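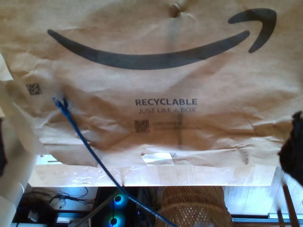

I sell a small line of network cables and the little racks they end up in, and this page is for the blue patch cable, the Plistholm. If you only need one cable for a desk switch, you're in the right spot. If you need a whole closet's worth, scroll down to the rack part (or skip it, if you already own one and love it).

**Plistholm patch cable, blue**

It's a plain Ethernet cable with RJ45 plugs and a colored boot on each end. I went with blue for the first batch because I already had way too many gray ones at home and could never tell which was which. There are 277 of the blue left as I write this, and a white version is coming in May.

What I like about it:

- It bends easily, so you can tuck it behind a table leg without it springing back out at you
- The boot is soft enough to press with a cold thumb
- The jacket wipes clean with a damp cloth

What I don't like: the boot is a bit chunky. On a switch with two rows of jacks stacked tight, the bottom row gets crowded and you might need to wiggle. I've asked for a slimmer boot and I'm still waiting!

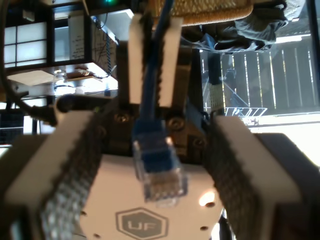 The clip is the part everybody breaks, me included. Before you plug anything in, look at the clear end and make sure the little tab stands up by itself. If it's lying flat, it won't click, and you'll spend an evening blaming your router (been there). Write to me and I'll send another one, no need to mail the bad one back.

**Lengths and item numbers**

| Item | Length | Color |
|---|---|---|
| Plistholm 626 | short, for inside a rack | blue |
| Plistholm 900 | long, for across a room | blue |

I use the short one for nearly everything. The long one is nice if your router lives by the front door and your computer doesn't, but measure first, with a piece of string if you have to, and go around the door frame and not straight through the air like I did.

**The rack**

My own setup is a small open-frame rack that sits on the floor, with a blue Netgear switch on top and a Dell server right under it. Open sides make it so much easier to get your hands in there. I've had the closed kind and I spent half my life taking the door off.

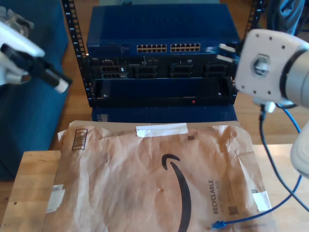
You can put a rack like mine on any sturdy table, just leave yourself room to reach the back. I sell the Fidard, an open frame with square holes down the rails, and it ships with 13 cage nuts and the screws to match. Put the nuts in before you lift anything heavy. They're fiddly, they pinch, and doing it with a server balanced on your knee is no fun at all.

I'd also set the whole thing up on a base of some kind, so there's a bit of space under the lowest unit. Mine is blue, which I'd love to say I planned.

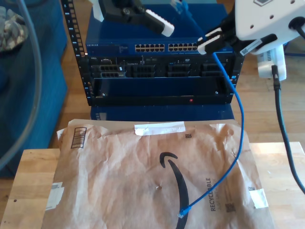
### Shipping & Packaging

Cables go out in a paper mailer and racks go in a box. If you keep your mailers for returns (I do, I have a drawer full), peel off the old label first, or at least cover it up well. A mailer with two addresses on it can go on quite a trip.

Small orders leave my place within two days. The Fidard takes longer because it comes from the Bravo warehouse and not from my spare room, so please don't worry if your cables show up first.

### Returns

You can send back anything you haven't cut or crimped. Up to 30 feet of cable fits in a normal mailer if you coil it loosely, so don't fold it hard to make it flat. Orders and questions both go through the Wallesix shop page, and I read everything myself, usually in the evening.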